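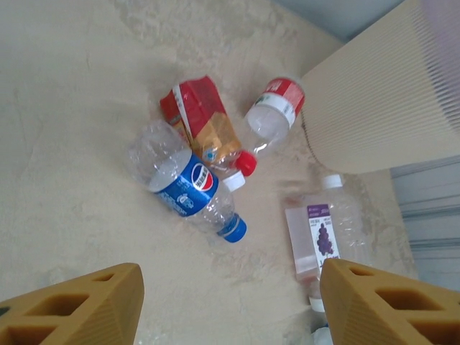

Figure 4. View from the wrist camera over the sorting surface, with plastic drink bottles and a crumpled drink carton. The two gripper fingers enter from the bottom.

4. Planning and budgeting of the sorting cell

4.1 What the budget had to cover

The first budget for the Ilstead cell was written before any container had been picked. It was made in the way most small sites make it: one line for the arm, one line for the gripper, one line for the camera, and one line called "other". In this section we report how this budget changed during the planning, and which lines were too small. We do not compare suppliers, and the prices are given only where they help the reader to follow the decision.

The task is limited. Used beverage containers are spread on a surface, the arm picks one, and it puts it into the correct bin. The Piltus project, which paid for the work, asked us for a plan that a second site, Stuvberg, could use again with its own staff. For this reason we separate the costs that come back at each site from the costs that are paid only once.

The containers decided more of the budget than the arm did. Figure 4 gives a view of the kind of material that must be handled. The Pepsi bottle near the middle has a crinkled upper part, so its outer shape is different from that of a new bottle, and it lies partly on top of a creased red and gold carton. A part of another bottle neck is hidden between them. A planner who reads only the catalog values of a gripper will look for the maximum opening and the maximum load. For material like this, the load is almost never the limit. What counts is whether the fingers can close on a shape that was not known before, with a neighbor object lying very close.

4.2 Choice of the arm

We started with three candidate arms and kept two after the first meeting. The two remaining arms had similar reach. The more expensive one was faster and had a better repeat accuracy, and the supplier of it offered a longer service contract. The cheaper one, sold to us under the name Fjeld, was slower when moving between the surface and the bins.

In the first version of the plan we selected the more expensive arm, mainly on the basis of speed. Later we changed this decision. When we looked at the time needed for one full pick, the movement of the arm took a smaller part than we had expected. Finding a good grasp point and closing the fingers with care took the larger part, and these two steps are not made faster by a faster arm. The money that was saved went to the gripper line and to the spare parts line, which at that moment was still empty.

We would like to be careful with this result. A site with single containers on a belt, well separated, may come to the opposite answer. Our containers arrive in piles, and the arm often has to wait for the vision software.

4.3 Gripper and fingers

The gripper was the line that we estimated worst. The gripper body is bought once and, according to our experience so far, needs little attention. The fingers are a different matter. They touch everything, they are pushed against the surface when a container lies flat, and they come into contact with sugar, dust and small stones.

The finger type that we use is the mustard-yellow one in Figure 4, with a honeycomb-like pattern of openings. It was selected after a short test against a solid finger of the same length. The open cells have one disadvantage which we did not put into the first budget: they collect dirt on the inside and must be cleaned with a brush. The cleaning is simple, but it takes staff time, and staff time must be in the plan.

We budget a finger pair at 160 euros, including the delivery. The first plan had one spare pair for the whole year. The present plan has one spare pair on the shelf at all times, and a second pair is ordered as soon as the first spare is mounted. We recommend that the order rule is written down and not only the yearly amount. A yearly amount looks correct on paper, but if the fingers wear out in the same month as the holiday of the supplier, the cell stands still although the money is available.

4.4 Camera and its protection

A small camera is mounted at the wrist and looks toward the fingers. We considered also a fixed camera above the surface. The fixed camera would see the whole pile, but the arm covers the important area exactly when the grasp is made. The wrist camera sees the fingers and the object together until the end of the movement. In the view of Figure 4 the tip of the right finger overlaps the base of the bottle with the grape label, and such an overlap can be used by the operator to judge whether the approach is too low.

The camera itself was cheap in comparison with the rest. The cost around the camera was not cheap. We needed a cable that can bend many times, a holder that keeps its position after a small collision, and a front cover that can be exchanged without new calibration. The first holder did not fulfill the last point. Each change of the cover was followed by a calibration, and each calibration took the technician away from other work for most of a morning. In the table of costs for Stuvberg we have put camera, cable, holder and cover into one line, so that no reader is tempted to buy only the first of them.

4.5 Test material and surface

It is uncommon to put test material into an equipment budget, but we believe that it belongs there. At the start we collected 200 containers and kept them in closed boxes. The intention was to use the same set for every trial, in order to make the results comparable. In practice the containers changed with use. Bottles that had been gripped many times became softer, and the cartons became flatter. After some weeks the set was easier in one respect and harder in another, and the comparison had lost part of its value.

We now exchange the set in portions and note which portion was in use. The variety is more important than the amount. A clear bottle is seen mainly through its label and its cap, and the labels differ strongly. Among the bottles in Figure 4 there is a blue label with small white Chinese characters, a label with a red band over a white one, and a white label with a purple bunch of grapes. The caps are blue, red and white. If all bottles of the test set come from the same shop shelf, the vision software will be tuned to this shelf, and the cost of correcting it will appear later under the name of integration.

The surface was also underestimated. A smooth dark table gives better camera pictures, and our first trials were made on such a table. The later trials use a pale, textured surface, on which containers roll less and on which the background is not uniform. Changing the surface was inexpensive in material. It was expensive in the working hours for the software, which had to be adjusted again. Our advice to Stuvberg is to decide on the surface before the vision work begins.

4.6 Working hours

Table 2 lists the purchased items. It does not show the working hours, which were the largest position of the project. In the first plan they were placed in the line "other" without a number. During June the cell was operated in the early shift, and the log contains 1,553 grasp attempts. The log was kept for the study of grasp failures in Section 5, but it was also useful for the planning, as it shows when the operator had to step in and for what reason.

Three kinds of work came back regularly: cleaning of fingers and cover, freeing of a container that was stuck at the border of the bin, and restart of the software after a lost connection. The third kind should become rare with time. The first two will remain, and a second site should reserve hours for them from the first day. The commissioning at Ilstead took over two months longer than the plan allowed. The largest part of this delay was waiting for small parts, and only a minor part was technical difficulty with the arm.

4.7 Consequences for the second site

The plan for Stuvberg differs from the first one in the following points. The arm is the cheaper model. The gripper line contains the body, the fingers in use, the spare fingers and the brushes. The camera line contains everything that is needed to exchange a cover without calibration. Test material has its own line, with a smaller amount at the beginning and a repeated amount every quarter. The working hours are listed by kind of work, and the line "other" is kept but is limited to transport and insurance.

Two questions are still open. We do not know how long the gripper body will last in a dusty room, and the supplier could not give us a value for this use. We also have not decided whether both sites should share one stock of spare parts. A shared stock would reduce the amount of money lying on the shelf, but the road between the sites is closed to trucks on Sunday, and a broken finger on Saturday evening would then stop the cell until the next working day. For the moment each site is planned with its own stock, and the question will be considered again when the wear data of both cells are available.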